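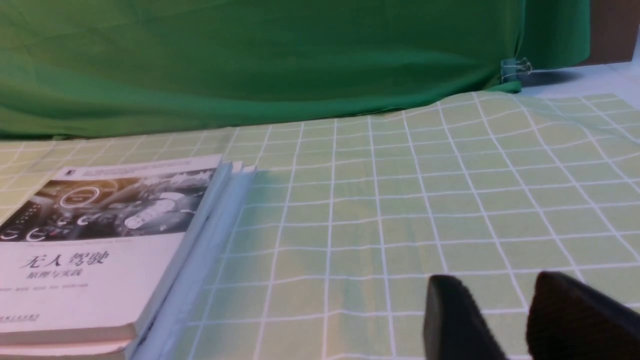
Figure 3. Wrist view with the gripper open, book stack to the left, gridded mat and green backdrop.

4.2 Edge detection and approach planning for stacked books

The wrist camera is the only sensor used in the final part of the approach. In the view of Figure 3 the two black fingers occupy the lower right of the image and the stack is on the left, so the planner has to find the side of the stack across a stretch of bare mat. We split this task into two modules, which run in the Plolavo control loop at 10 Hz.

The first module labels each pixel as mat, backdrop, gripper or object. Colour alone separates the backdrop from the mat in most views, but it is a poor guide on the right half of the mat, where reflected light washes out the green. We therefore add a line term. The white grid is fitted with a plane model, and pixels that agree with the fitted grid are given a higher mat score. The cloth is wrinkled and the lines bend, most clearly towards the back right, so the fit is done in local patches with a tolerance that grows with distance from the camera. A single global fit, as used in our earlier Skasham planner, marked the bent lines as object edges and sent the arm towards them.

The second module looks for the side of the stack. Offset books give several stepped edges that run almost parallel, and a plain edge detector returns all of them with similar strength. Taking the strongest edge was not reliable - printed covers often won. The top cover in Figure 3, a Chinese textbook on autonomous driving (无人驾驶), has a photograph of a car dashboard with round gauges and bright highlights, all of which produce strong gradients. We keep only those edges that have the mat label on one side and the object label on the other, and then pass the longest one to the planner.

The planner aligns the finger opening with this edge and moves in at a fixed height. Fingers are masked using joint readings, with a margin of 12 pixels to allow for blur at close range. The mask was tuned by Yaqin Shen on the Pathirana arm and was left unchanged for the Zarport arm.

We ran 154 approaches with the local fit. Two were stopped by the force limit before the fingers reached the target pose. In both, the edge passed to the planner belonged to a lower book that stuck out beyond the top one, and the height had been set from the top cover. Estimating a separate height for each stepped edge is left to Section 6.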